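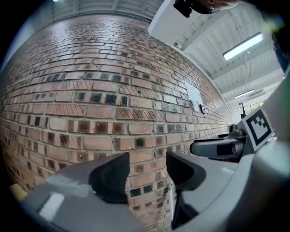 Brick wall, pale orange through to rust, with light grey mortar between.

Looking after old brick, inside and out

I've had a soft spot for brick ever since we bought our place, which has more of it than any sensible person would want to clean. Every January, when the evenings are long and I can work outside until the mozzies find me, I do a slow lap of the house with a cup of tea and a notebook and write down what needs doing. Then I do perhaps half of it. What follows is the way I go about things, picked up over the years from library books, a couple of patient tradies and a fair few mistakes (I once took to a perfectly good garden wall with a wire brush, and you can still see where).

Start with a dry brush
Before you reach for a bucket, go over the whole wall with a stiff natural-bristle brush or a nylon one. Cobwebs, dust, loose sand and a surprising amount of grime come away without a drop of water. Work from the top down and wear a mask, even if you feel silly in your own lounge room. Wire brushes are best kept for the barbecue. They scratch the face of the brick and leave little flecks of steel behind that rust and stain.

The white powdery stuff
If your wall has a white bloom on it, you've got salts coming through. Brush it off dry and sweep it up, and don't leave it sitting along the bottom course, where it will only dissolve and go straight back in. Hosing it makes a lovely difference for a day or so and then back it comes. If it keeps turning up in the same spot, go looking for the water – a leaking gutter, a garden bed built up too high, a downpipe that empties beside the wall instead of into the drain. Ours was the garden bed. I moved eleven barrowloads of soil, grumbling the entire time, and the bloom hasn't been back.

Washing
For ordinary dirt I use a bucket of warm water with a small squirt of dishwashing liquid. Wet the wall first with plain water so the brick drinks that and not the suds, then scrub a patch no bigger than a tea towel, rinse, and move along. Outdoors I pick an overcast morning. Please be gentle with pressure washers on old brick. Lime mortar is soft, and I've watched a neighbour blast a good centimetre of it into his hydrangeas.

Soot and smoke
Soot around a fireplace needs a different approach, and the first rule is to keep it dry for as long as you can. Vacuum with the brush attachment held just off the surface, then dab with a dry soot sponge from the hardware shop, turning it to a clean face as you go. Rubbing drives it in. When the sponge stops picking anything up, make a paste of bicarb soda and water, spread it on with an old paintbrush, give it ten minutes and wash it off with a soft brush. 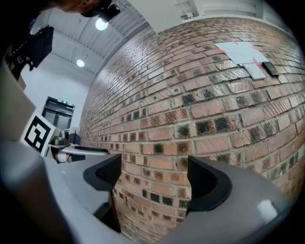

It pays to know when to stop, too. Plenty of bricks came out of the kiln with dark patches burnt into the face, and no amount of bicarb or elbow grease will shift a mark that was fired in. Try a test patch the size of a postage stamp. If the colour hasn't budged after two goes, it belongs to the brick, and you may as well put the kettle on and learn to love it. I have grown very fond of ours.

Checking the mortar
Run an old butter knife along the joints with light pressure. Good mortar resists. Tired mortar crumbles out like stale cake, and anywhere it has gone deeper than the width of your finger wants repointing. My friend Ciarán Horgan, who was a bricklayer for most of his working life, taught me to rake out to twice the depth of the joint's width, brush out every bit of dust and dampen the joint well before any new mortar goes near it. He is very firm about matching like with like: lime mortar in an old lime-built wall, never a hard cement mix, or the brick will start flaking before the mortar does. Mix small batches. I make up what I can use in half an hour and not a spoonful more.

Cover fresh pointing with damp hessian for a few days if the weather is hot. I do this job in autumn now, having learned the hard way in a heatwave.

Hanging things
Drill into the mortar if you're hanging something light, as a joint can be patched later and a holed brick can't. For a heavy shelf or a mirror you'll want the body of the brick, well away from the edges, with a masonry bit and the hammer setting off until the hole has started. Tape an opened envelope to the wall underneath to catch the dust.

Sealing
People ask me about sealers more than anything else. Indoors, beside a stove, a breathable matte one does save a lot of scrubbing, and I've used one behind our cooktop. Outdoors I leave brick alone. A wall that can't breathe holds its damp, and you'll be back reading the bit on white powder before winter is out.

One more for the notebook: keep any spare bricks you find under the house. I have 4 left, stacked behind the water tank, and I wouldn't swap them for anything.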